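# Teaching by hand at Kullow

The training room at Kullow has one rule on the wall, printed in large type: move slower than you want to. Ulla Seppälä put it up after her first month of recording. She had come over from the packing floor, where she was quick, and her early demonstrations were quick too. The arm learned to rush and miss.

Kullow is a small company that teaches robot arms to do household and light packing jobs. Very little of the teaching involves writing code. A person guides the arm through a task, either by holding it and pushing it along or by working a second set of controls from a chair, and the joint positions and camera views are stored. Each pass is called a demo. A model is trained on the stored demos and then tries the task by itself.

Seppälä prefers to hold the arm. "You feel it when the fingers touch something," she said. "From the chair you only see it, and you see it late."

Heino Vītola works from the chair. His argument is that a hand on the arm shows up in the camera view, and the model may learn to expect a hand. He also gets tired less quickly. On a good day he records 610 demos, with a break every hour that he admits he often skips.

They have not settled the question, and the company keeps both methods. Jobs with a lot of contact, such as pressing a lid shut, tend to go to Seppälä. Reaching and placing goes to Vītola.

## Small things, small bins

The current task is called Guma. The arm is to pick up a small piece of waste and put it into an open container. It was chosen because it is dull and because it happens in every kitchen, office and clinic.

Soft waste is the hard part. A block has the same sides every time, and a person can show the arm where to grip it in a handful of passes. A crumpled lump has no proper sides. Vītola lines up the open fingers over it, pauses, then comes straight down. If he swings in at an angle, the tips can push the lump away across the table, and the demo is thrown out.

The container has its own trouble. A lid that hangs open takes up space, and an arm that comes in low on that side will catch it. Vītola carries high and drops late.

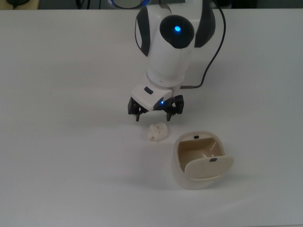
## What gets thrown out

Relu Filip reviews the recordings. He plays them at double speed and marks each one keep or drop. A demo is dropped if the operator hesitates over the object for more than 2 seconds, if the cable pulls tight, or if the item ends up on the rim. He drops more of Seppälä's than Vītola's, and she disputes some of them.

Filip's target for Guma is 1000 kept demos. He wants the object and the container moved between passes, and he complains when they are not moved far enough. Operators fall into habits, he said. They put the container back where it is comfortable to reach, and the model ends up good at one corner of the table.

Failed attempts used to be deleted. Since October they have been saved in a separate folder, along with the recovery if there was one. A person who misses a grip will back off, open the fingers and try again, and Filip thinks the model should see that as well. The first model trained with recoveries included is due for testing next.

It takes 6 weeks for a new operator to become steady, by Seppälä's estimate. She starts them on blocks. Soft items come after that, and lids last.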